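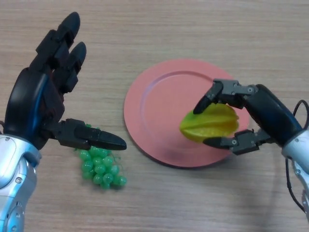

A pink plate, green grapes and a star fruit on a wooden tabletop.

The Fruit Plate and Other Family Arguments

My mother-in-law never once asked me if I wanted fruit. She'd just come out of the kitchen with a plate of it, set it down about a foot from my elbow, and go back for the forks. This was the first thing I learned about the family I was marrying into, and I learned it on a very full stomach.

I grew up in a dessert house, you see. Sheet cake, pudding cups, the ice cream sandwiches that come in a box of 12 and last one weekend. Fruit was what you ate in the car because there wasn't anything else. So when that first plate of oranges came out after dinner I figured it was a sort of warm-up act and saved room for the pie. There was no pie! I sat there for an hour waiting for it.

That was 22 years ago, and I've come around so completely that now I'm the pushy one with the plate. My kids roll their eyes, and then they eat the whole thing without looking up from their homework.

I started asking other people how it went at their tables, mostly because I'm nosy. Randa Qaisi, my neighbor two doors down, told me that in her parents' house the fruit came out when company had stayed long enough that it was clearly going to be a late night. First coffee, then talk, then a big bowl and one small knife, and whoever had the knife was in charge of the conversation. Her father could peel an orange in one long curl and never lose his place in a story. She still can't do it, and she's a little sore about it.

Kedir Admasu, who I met years ago when our daughters played on the same soccer team, has strong feelings about cutting. He thinks mango should be eaten over the sink with your sleeves rolled up, and that cubes are for hotels. I served him cubes once. He ate them very politely and brought me a whole mango the next week, with no note.

For shopping, I'm loyal to Gebreyes, the little market on our side of town, where the good stuff sits in the crates by the register and the so-so stuff is on the nice display in front. (Go straight to the crates.) I've also been known to drive out to Jirnham, 20 minutes each way, for the farm stand there when the pears are in. My husband says the gas costs more than the pears and he's right, but he's never turned one down.

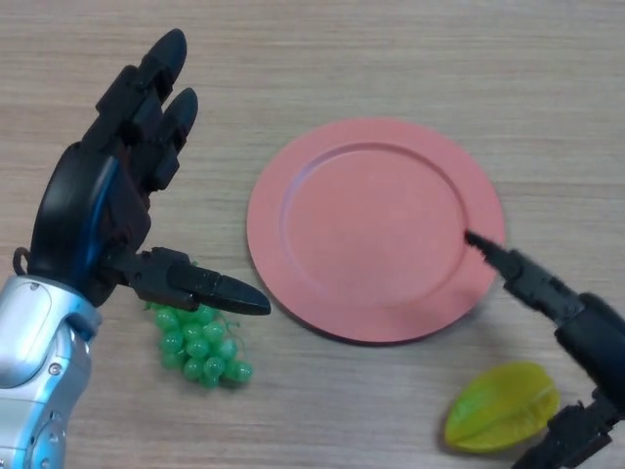
The cutting is where marriages get tested. I'm a wedge person. My husband slices everything thin, like he's feeding a much bigger crowd, and fans it out in a circle. Apples go brown that way if you don't hurry, so I squeeze half a lemon over them when he isn't looking. Melon I do in long smiles with the rind left on, so there's something to hold. Grapes I snip into little bunches with the kitchen scissors, which stops people from picking them off one by one and leaving that sad bare stem behind.

And please, take everything out of the fridge early! A cold strawberry hardly tastes like a thing. Half an hour on the counter and it's a different berry.

My mother-in-law moved in with us last March, and I was sort of nervous about who would be running the kitchen. The first night I cleared the dinner plates, turned around, and she was already at the counter with a pear in one hand, hunting through my drawers for a decent knife. I don't own a decent knife, as she let me know. She'd packed her own, wrapped in a dish towel at the bottom of her purse.

We had pears that night, and then she asked if there was any pie.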